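4.2 Setting up the box

We use cookies to remember your reading preferences and to count visits to this page. By continuing you agree to our cookie notice. Accept | Manage settings

Before we turn to how people chose where each item should go, we would like to spend a little time on the box itself, which turned out to matter a good deal more than we had supposed when we planned the study. Most earlier work on household sorting that we know of begins with a drawer, a shelf or a set of open bins. A compartment box is a rather different creature. Its walls are fixed before the sorter ever arrives, every space is small, and the person using it has to decide what counts as a kind of thing before there is any room to change their mind. Anyone who has inherited a relative's sewing notions or fishing tackle will know the feeling (we certainly do), and our participants spoke of it often and with a good deal of fondness.

We collected 612 sorting sessions at two sites, the Candberg reading room and the community workshop at Osau. Of these, 387 began with a box that had nothing in it and the rest began with one that was partly filled by an earlier sorter. We call these the clean start and the inherited start. The small goods came from the Rey mixed set, which we put together over one long October from donated odds and ends, and which holds 1,056 pieces in all. No session used the whole set. Each sorter received a tray of 80 pieces, drawn so that some would obviously belong together and others would sit awkwardly between two or three possible groups.

The boxes were clear on purpose. In our early trials at Osau we had used tins with painted lids, and people kept opening and closing them to check what they had already put away, which made the sessions long and the sorters a little cross. With transparent partitions a person can glance across the whole grid and see at once what is taken and what is free. The lid was opened fully before work began, with the box placed lengthwise to the sorter, so that the nearest compartments were the easy ones to reach and the farthest asked for a small stretch.
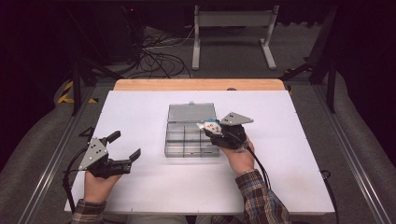

Figure 3. The clear compartment box with its lid open, and a small white item with blue markings held beside its right edge.

The first placement deserves a paragraph of its own. We had expected that, given a clean start, people would simply begin at the nearest corner and work their way outward, much as one fills in a form. Many did. But a sizable share of sorters paused over the first piece for longer than over any other, holding it near the box while they looked over the compartments, and then chose a space well away from the corners. When we asked about this afterward, the answers were charmingly varied. Some wanted to leave the near spaces for whatever they would have the most of. Some said a middle space felt less final. One sorter at Candberg told us that she always puts the first button in the middle, as her grandmother did, and had never wondered why until we asked.

Inherited starts went quite differently. Here the first piece was placed quickly, usually beside something that resembled it in size or color, and the pause came later, when the sorter met a piece that the earlier person's groups did not allow for. We come back to these late pauses in Section 4.4, where we compare them with the regrouping behavior seen in the Bistitz pantry sessions.

A word is also due on the compartments that stayed empty. Our first coding scheme treated an empty space at the end of a session as unused and left it at that. Talking with the sorters persuaded us to revise this. Several had kept a space free quite deliberately, for pieces they thought might still turn up, and one had set aside an entire row for what he called the maybes. We therefore code an empty compartment as reserved when the sorter mentions it without being asked, and as unused otherwise. The distinction is a soft one, and the two coders disagreed over it more often than over any other category, so readers should take the reserved counts in Table 2 with some patience.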